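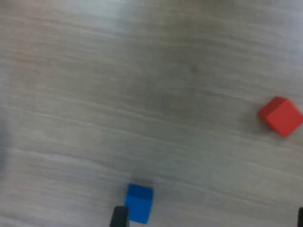
Red cube and blue cube on the tabletop.

Zellari Blocks and Cups
Data card, version 5

Summary
Zellari Blocks and Cups is a set of labeled still images of small colored blocks and plastic cups on a tabletop. It covers object naming, color naming and simple relations between objects. There are 1,323 images, of which 151 are held out for testing.

Labels
red_block
blue_block
red_cup
blue_cup
table

Light blue and darker blue share the blue prefix. Shade is stored separately in the field shade, with the values light, mid and dark. Blocks that are partly outside the image keep their label and get truncated = 1. Shadows are not labeled and should not be included in an object's outline.

Relations
Relations are written as subject, relation, object. Allowed values are left_of, right_of, in_front_of, behind and on. Left and right are taken from the viewer's side. Two relations may be given for one pair: a red block can be both in_front_of and right_of a red cup. All blocks and cups that stand on the table also get an on relation.
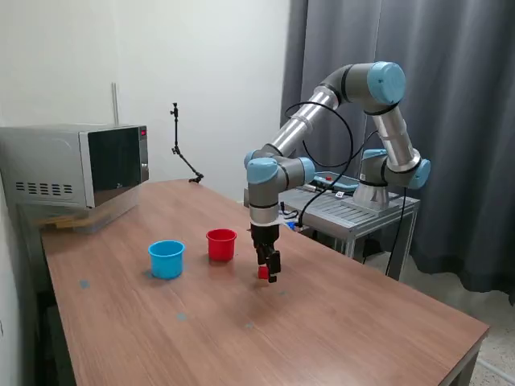

Files
images/ holds the stills
labels.csv has one row per labeled object
relations.csv has one row per relation
split.txt lists the test images

Changes since version 4
Cup outlines now include the rim. In 15 images the blue_cup and blue_block labels were swapped; these are fixed. The field color_2 was dropped.

Known issues
Outlines of blurred blocks are less exact than those of sharp ones. Background items have no labels, including kitchen appliances and tools.

Contacts
Labels: Leire Iglesias
Relations and splits: Othmane Ashour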